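Flosholm table oil, 2 sizes

Flosholm is a food-safe oil for tabletops, cutting boards and other indoor wood which has no lacquer. We make it in our small workshop in Pundwood, from linseed oil and a little beeswax. There is no color added. On light wood the tone becomes a bit warmer after the first coat, and the grain is more easy to see.

The recipe is from Mei-kuen Tu, who started the workshop. We changed it only one time, in August, when we took out the orange oil. Several customers told us the smell stayed too long in a small kitchen.

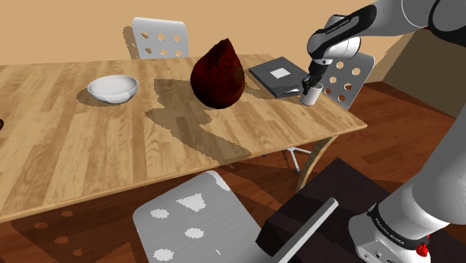 One can of 414 ml is enough for a dining table for six persons, two coats. The small bottle is good for boards and spoons, or for the yearly care of a side table.

How to use

Sand the wood lightly along the grain and remove all the dust. Shake the can well. Put a thin layer with a cotton cloth and wait 10 minutes, then wipe away everything the wood did not drink. Please do not leave wet spots, they become sticky and you must sand again. The second coat can go on the next day.

Keep water away from the table for two days. Full hardness takes 13 days, and until then please use a coaster under your cup.

Spread the used cloths flat outdoors to dry, never in a pile. Cloths with linseed oil can start to burn by themselves. 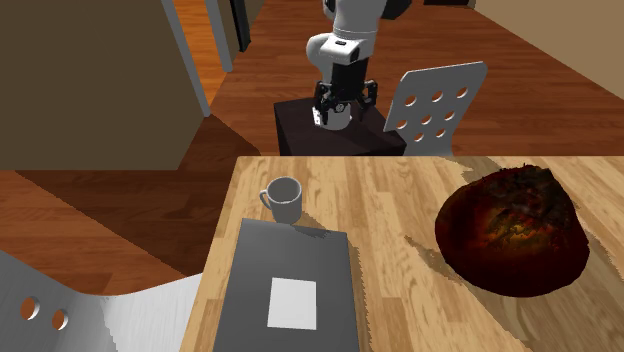

Delivery and questions

We pack orders every Thursday. Cans from the old recipe still have the Illo label, and they can be mixed with the new oil without problem. For questions about old or very dry wood, please write to Feng-yi Au and tell her which kind of wood you have.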